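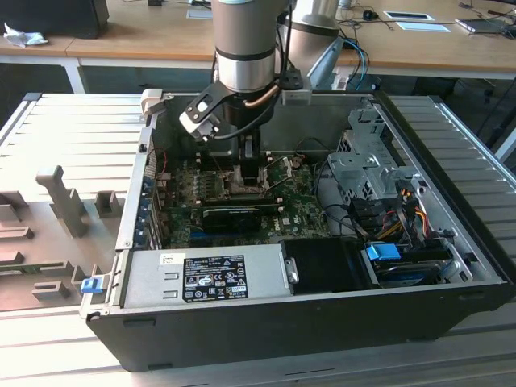

Wanted: people who can't throw out the old family computer

Hi! I'm Kylie Hapeta and I'm putting together a book called Milach, all about the desktop computers we keep in closets, basements and garages long after we've stopped using them. I'm looking for 20 people in and near Wedau who'd be willing to sit down with me and talk about theirs.

You don't need to know a thing about computers. I'm after the stories: who picked it out, where it sat in the house, who hogged it after dinner, what you think is still on there (taxes? a terrible screenplay? your brother's band?).
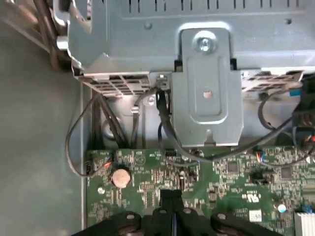 I especially want to hear from families who shared one machine, and from anyone who bought theirs for a small business. If you ran the whole shop off it, please, please write to me.

What you'd be doing

We'd have one long chat, at your kitchen table or in my office over the Karagiannis bakery, whichever is easier. I record it, type it up and turn it into a chapter of up to 2,000 words. You get to read it first and strike anything you don't like.
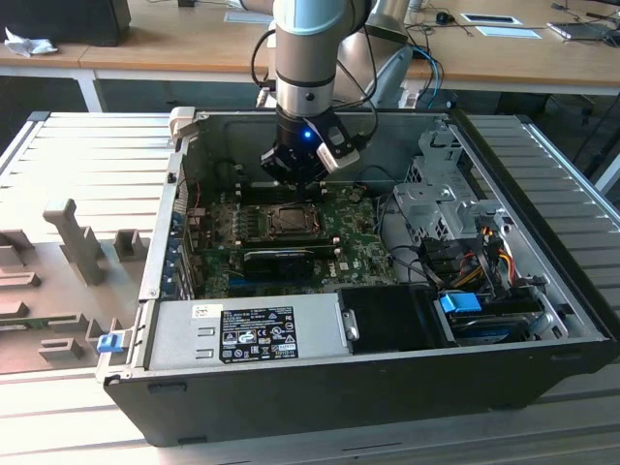

Your memories are the main thing, but I'd love to look at the computer too if you still have it. It can stay closed, or if you're game we can lay it on its side and take the panel off. Plenty of folks have owned a tower for years without ever seeing the row of memory slots next to the processor socket, and I find a look inside gets people talking. It doesn't have to turn on.

I pay $9 toward your bus fare or parking and I bring the pastries. Everyone who takes part gets a copy of the book.

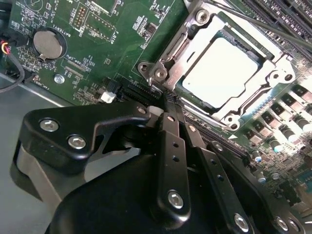

Kids and grandparents are welcome to join in, and I like it when they disagree. Anyone under 17 needs a parent in the room.

To sign up, leave a note for me at the Zirico bookstore counter by June 4, 2023, with your name, a phone number and a line or two about your computer. I'll call everybody back!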